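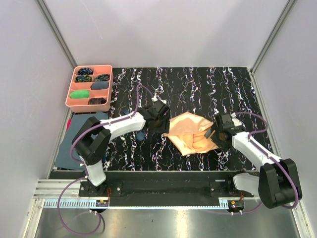 9/5/23

Folding bench, cloths. Writing this up before I forget, sorry for the mess.

Goal for today: settle how the small cloths get folded and where they live, so the Tallavia kits stop going out with one neat stack and one wad. Kit spec from Verow says every cloth folded, visible from the top, no pins no bands. Doesn't say what fold. So we pick.

Organizer first. Went with the salmon-pink one, six compartments, three rows of two. It lives at the upper left of the bench, on the black surface, and please leave it there. Dark patterned cloths go in the top row: the navy with yellow and blue top left, the one with yellow-green flecks top right. They look very alike under the lights and I mixed them up twice before lunch. Check for the green. If you still can't tell, open it out one turn and look again.

The peach-orange is the problem cloth. Slippery-ish, holds a crease where you don't want one and drops it where you do. When it's bunched you get a fold of the deeper orange showing inside the lighter outer layer, and that's handy – if the deep orange is showing in the middle, you are not flat yet. Shake out again. Don't try to smooth it by pushing down from the top, it just sets the wrinkles in and you end up with a lump with corners.

What we tried:

Quarter fold, straight. Fine on the dark ones. On the peach the last edge springs back up and sits over the side of the compartment. Looks sloppy, Verow would send it back.

Thirds then half. Better. Fits the compartment with a bit of room all round. The thick edge wants to go toward the back wall, so you see one clean fold from the front. This is the one.

Thirds both ways. Too fat. Dropped it.

Rolling. Somebody always wants rolling. Unrolls in the box. No.

So: thirds then half, all cloths, dark ones too even though they don't need it. One fold for everything, less to remember.

Lifting is where most of the time goes. Pick up at two opposite edges, left and right, lift, let the middle hang, wait a sec, then lay down far edge first. If you grab both layers on one side you get a pocket and have to start over. Pinch single layer only. Easier to feel at a hem than in the body of the cloth, so hunt for the hem. Takes patience.

Surface notes. The streaks on the bench top (white pink blue, all running up and down) make a decent guide, line the side edge of the cloth along one and you can see right away if it's skewed. They're irregular tho so don't measure off them. I'd been thinking of a taped rectangle instead but tape lifts and the cloth catches on it, remember July. Leave it plain.

The peach reads really well against the black. The navy not so much, easy to lose an edge. Do the darks while your eyes are fresh, peach after.

Stock. Count sheet from Evance says 446 in, 199 already folded and bagged from the last run. Those 199 are quarter folds. Not redoing the darks in there, they held up. Peach ones out of that lot do need to be reopend and done again, put them in the wash bin first if they've got a hard crease. Low steam, not the iron, the iron left a shine on 2 of them and I've set those aside as rejects. Label on the bag says what they are.

Győri order is separate!! Same cloths, different box, they want it folded smaller. Haven't tested yet. Thirds then half then half again might do it but I suspect the peach won't stay shut. Try with 5 and leave them overnight before deciding anything. If they've opened up by morning we ask Győri for a bigger box, no point fighting it.

Things to fix
– nothing on the organizer says what goes where. Small labels on the front lip, not inside, cloth snags on them inside
– lint. It shows terribly on the black top. Roller before each session and again when you swap colors, peach fluff on navy is very visible
– folding card for the wall still shows the quarter fold. Take it down before someone follows it
– count sheet has "peach" and "orange" as two lines. Same cloth. Merge and tell Evance

Question for whoever's on next: does it go faster shaking the cloth out away from the bench and bringing it over, or opening it in place? I kept going back and forth. In place feels slower but the edges land closer to where I want them. Time a few each way if you get a minute and write it under here, I've left space.

Also we're low on the big clear bags. Order form is in the drawer, I filled in the top half adn then the phone rang.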